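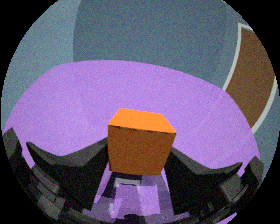 Gheorghița Chiriac wrote to say the wrist view is the only part of Plusura worth the trouble, and after a month with it I mostly agree. Plusura is a simulation kit for training grasping policies. You render practice grasps with a fisheye camera on the gripper, train on those, then run the policy on a real arm.

I rendered 800 grasps of a single block and trained overnight. On our arm, the policy made 50 attempts and picked up the block on 37 of them. The same policy trained with an undistorted camera model managed 22. I changed nothing else.

Setup is slow. The lens calibration took me 5 tries, and the manual still describes the December version. Grain can be added to the renders, but there is one slider for everything. Wuken does lighting better and costs more.

I would buy it again for block picking. I haven't tried it on soft objects.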